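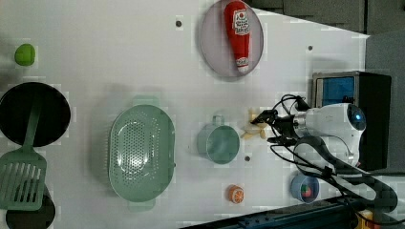 April 18, 2021

Third day on the vanity top for the Pruvdale bathroom and I finally have something I'd let a client lean on. It's a tile top, 12-inch granite squares in a gray that the supplier calls Nellar, over cement board, with a bullnose strip along the front. Before I got into the dull stuff I wanted to know how bad the staining would be, so I went through the usual suspects on offcuts: toothpaste, hair dye, mouthwash, hand soap, and (don't laugh, Tamara) ketchup, because it's acidic and it's red and it shows up on everything. The bottle lying on the lavender-gray plate up top is the kind of red I mean. If a sealer can stand up to that color overnight, I'm not going to lose sleep over a smear of lipstick.

So, the offcuts. I cut eight pieces from the two broken tiles and sealed six of them. Two got one coat of the water-based stuff from Tazi, two got two coats, and two got the solvent one we had left over from the Dreltport job last August. The last two stayed bare. Everything sat for a night with a blob of each thing on it and then I wiped with a damp rag and nothing else.

Bare ones: hair dye went in and stayed in, no surprise there. The ketchup left a pinkish ring that mostly came up with dish soap, but you can still find it if you tilt the tile to the window. Mouthwash did nothing I could see, though I had my heart set on a blue spot. One coat of Tazi was better but the dye still left a shadow. Two coats and the shadow was gone on one piece and very faint on the other, and I think I went on thin with that second one, I was running out of rag. The solvent one beat everything, but it darkened the stone more than I'd like and the smell hung around all afternoon even with the big door up. In a bathroom with one little window I don't want to do that to people.

Going with two coats of Tazi, and maybe a third right around the sink cutout where it's going to stay wet all the time.

Grinding next. The edge of the cutout is going to show because she wants the undermount bowl (I did try to talk her into a drop-in, it would have saved me a day, but it's her bathroom!). That means the tile edges all the way round the hole have to be polished by hand. I started at 70 grit on the wet grinder, then 150, then I jumped straight to 400 out of impatience and had to go back, because the scratches from the 150 were all still sitting there looking at me. There's a 200 pad in the drawer under the drill press. Use it! I've written this in the book before, I'm fairly sure.

Water feed on the grinder is dribbling again. I cleaned out the little brass screen and it got better for a while and then went back to a dribble. I think it's the hose, it has a flat spot where it goes over the bench. If anybody is at the supply place before me, pick up six feet of the clear tubing, the thicker kind.

Layout notes, before I forget. The top is 49 inches across and the wall on the left is out of square by a fat quarter inch over the depth. I'd planned full tiles from the left and a cut on the right, but then the skinny wedge would be right where you look when you walk in. Shifted the whole thing so there's a cut tile on both ends and the joint lands in the middle of the sink. Looks a lot better, costs one extra tile. I have three spares now, not counting the chipped one.

Joints are a sixteenth. I dry laid it twice and the second time two of the tiles stood proud of their neighbors, even on a flat board, so I put a caliper on them and sure enough they're thicker. Swapped them to the back corners where the backsplash covers the worst of it. You can also butter the low ones a bit heavier but I never get that as even as I want on a small top, it's easier just to shuffle tiles till they behave.

Thinset: white, the polymer one, smaller notch trowel than I'd use on a floor, and back-butter every piece. The gray thinset is fine under this color but there's a half bag of white and I'd like to see it gone. Mixed a small batch for the test board and it went off quicker than I expected. Shop was warm. Smaller batches on the day.

Grout is still up in the air. Tamara likes the light gray, I like the dark one, and the client has said "whatever looks clean", so I grouted a strip of each on the test board. The light one does look sharper right now. I worry about it around the faucet after a year of toothpaste. Unsanded either way, because of the polish on the stone and the thin joint.

Weight came up too. The cabinet is particleboard with a thin back rail and I didn't love it. Tile, board, bowl and a person leaning on it, I get roughly 200 pounds and that's with me being lazy on the person. Adding two cleats on the wall and a cross brace behind the bowl, which also gives the sink clips something to bite on. Spent 40 dollars on the lumber and screws, receipt is in the coffee can.

Still to do:
Finish the cutout edge, 200 pad then up
Seal before grout, first coat only, then the second after the grout cures
Check the faucet holes against the real faucet and not the drawing
Call about the backsplash height, she said four inches and then she said "up to the mirror"
New hose for the grinder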